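4.2 Pressing small buttons

Switching a power strip on or off is a short chore for a person and a hard one for an arm. The Annamalai task set includes a round strip with two outlet groups, two USB ports and two buttons on its top face (Figure 4). A press counts only if the button travels fully and the strip stays in place.
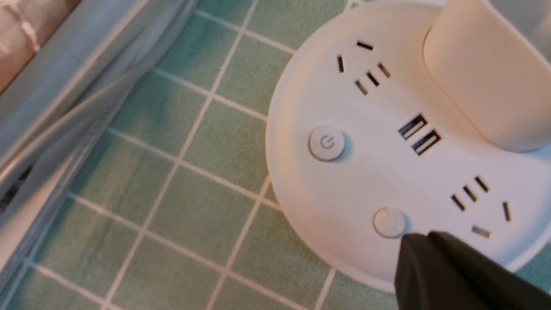 4.3 Failure modes

We logged 885 attempts under the Daltska controller. Most failures were small lateral errors in the last few millimeters of approach.
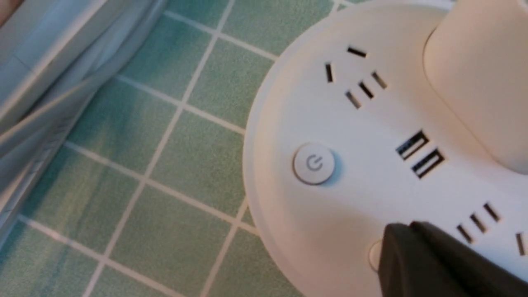

Wrist-view policies lose the target at the moment they need it most. Nyanda and Alva report the same effect for light switches. With the fingertip close to the lower button, the finger itself hides part of it - only a curved white edge remains in view - and the controller must rely on its last clear estimate. The button with the power symbol stays fully visible from the same pose.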